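Textiles at Home, Unit 11: Folding for the Shelf

Notes by Periklis Koutsoukos, Calimlim evening course

Welcome back! Folding is my favorite unit, and I hope it wins a few of you over too. You need one cloth and a clear stretch of table.

1. Reading a folded bundle

Before you fold anything, learn to look at a fold. Check the top first, then go around the sides -- a bundle can have a calm face and a lively edge. Look for:
shallow creases on top
rolled or wrinkled layers at the side
a loose corner

The light gray cloth has all three, and I love it for that. The top is fairly smooth, but follow the layered right edge down to the front and you come to the bunched part and its hanging corner.

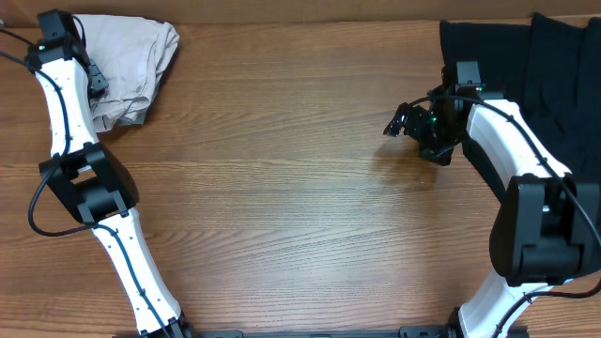

2. Folding your own

Lay the cloth flat and smooth it from the middle out. Bring the short ends together, line up the corners, smooth again. Fold once more the same way, then turn the bundle and fold across. Press with your whole palm -- fingertips make new wrinkles!

3. For next time

Read Drusau, pages 53 to 61. Bring a bath towel, the thicker the better.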